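Guest Room Safety Check: Nzioka House, first floor
May 25, 2025. Checked by Hsin-yi Liu, comments added as I went round 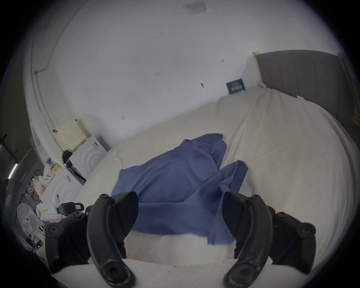 I do love this floor, and it was a pleasure to find so much put right since the December visit! Items marked FIX need doing before the next guests arrive.

1. Smoke alarm, landing: OK
Loud and clear on the test button. I could hear it from the garden.

2. Smoke alarm, Room 2: FIX
Chirping every minute or so. New battery, please, and write the date on the cover in pen.

3. Window restrictors: OK
All catch at 90 mm. Room 3 was stiff but a drop of oil sorted it beautifully.

4. Bed frames and slats: OK
Pushed down hard on every corner, no creaks. The centre leg in Room 1 has been tightened (thank you, Ngan-ling Chu, that one had been bothering me for months).

5. Bedside lamps: FIX in Room 3
Flex is pinched behind the headboard. Pull the bed out a hand's width and reroute it along the skirting. Bulbs are all the right wattage.

6. Heaters: OK
Clear space of 300 mm kept in front of each one. The Clunitz panel in Room 1 has its guard back on and looks very smart.

7. Hot water at basins: OK, with a note
Room 2 runs hotter than the others. Within limits, but I'd turn the mixing valve down a touch.

8. Blind cords: OK
Cleats fitted high up in every room. Lovely neat job.

9. Rugs and floor edges: FIX on landing
The runner has lost its grip tape at the top of the stairs. Take it up today and leave it up until the new tape comes from Flondis.

10. Escape route: OK
Nothing stored on the stairs. Door at the bottom opens without a key. The sign glows nicely with the lights off, I stood there in the dark to make sure!

11. First aid box: OK
Plasters topped up. Eyewash is in date.

Ngan-ling, could you initial 2, 5 and 9 when they're done and leave the sheet in the blue folder? I'll pop back to look at the runner.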